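Berketcombe Repair Morning: the year so far

Sep 13, 2024

Another twelve months of broken toasters have gone by, and it is time for the annual account of ourselves. The hall in Berketcombe opened its doors to the usual queue, which as ever formed before we had found the key, and which as ever had views on that.

For newcomers: you bring a thing that has stopped working, somebody takes the back off it, and there is a pause. After the pause you are told one of two things. The hope is always for the first. We mended 664 items this year out of 1,000 that came through the door, and before anyone writes in, yes, the total is exactly that, and no, we did not stop counting when it looked nice. The last item was a pepper grinder. It could not be saved.

Lamps remain our bread and butter. A lamp is a friendly patient. It has a plug, a wire, a switch and a bulb, and the trouble is in one of those, quite often the bulb. We would gently ask people to try a new bulb before catching the bus from Bratstead, although it was nice to meet you all and the biscuits went down well.

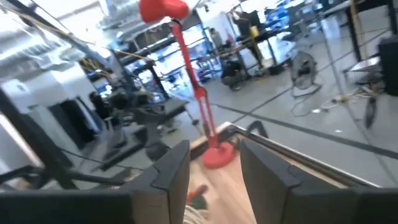 Mine had been dead since my daughter's exams, a reader in Bratstead writes, and I had been told by two shops to throw it away. It was the fuse. I have since changed the fuse in everything I own, including things that were working, and I now have a drawer full of perfectly good fuses and no idea what to do with them.

Bring them in. We get through fuses at a shocking rate, and the tin is down to a few loose ones and a button.

Kettles were less cheerful. Most of the kettles made now are glued shut, and once you have got into one you have generally made two halves of a kettle. Our success rate there is poor and we would rather not dwell on it. Vacuum cleaners did well, since the fault in nearly every case was a sock. Radios did better than expected. The clock table had a long waiting list and moved at the speed you would expect of people who like clocks.

Then there was the matter of the Salcedo sewing machine, which followed us through four sessions. It arrived in spring with a snapped belt. The belt was replaced, at which point the machine revealed that it also had a bent something-or-other underneath, and after that a pedal that worked only when you were not pressing it. It went home in August sewing a straight line. Its owner has asked whether it might also do zigzag. We are thinking about it.

A word on the money. The box by the door took 2,016 pounds over the year, along with a quantity of foreign coins and a raffle ticket for a ham. Hall hire swallowed most of it. What was left has gone on solder, a decent set of small screwdrivers to replace the ones that walked, and a second kettle for the tea table (bought new, we are sorry to say, and glued shut).
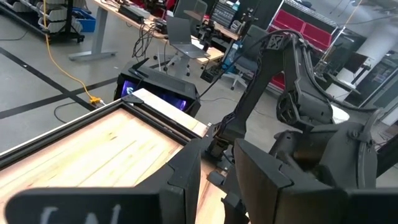
On the bench at Berketcombe

Several of you have asked about evening sessions for people who have jobs. We tried one in June. It was well attended and everyone was too tired to find the screws they had just put down, so for now it is mornings only. We are talking to the Grestau library about using their back room once a month, and they are keen on everything apart from the noise, the dust and the soldering irons.

The next big date is the November session, which always fills up with Christmas lights. There are 60 places and they go quickly. Please untangle the lights first. We mend things, we do not untangle them, and last year one gentleman's set took up a whole table and the better part of a friendship.

Usual rules apply. Nothing petrol, nothing microwave, nothing that was wet when you picked it up. If your item is in bits, bring all the bits, even the ones you think are spare. And could whoever left the bread maker please come and get it. It works now. It goes off at five past ten every time we plug it in, and we don't know how to make it stop.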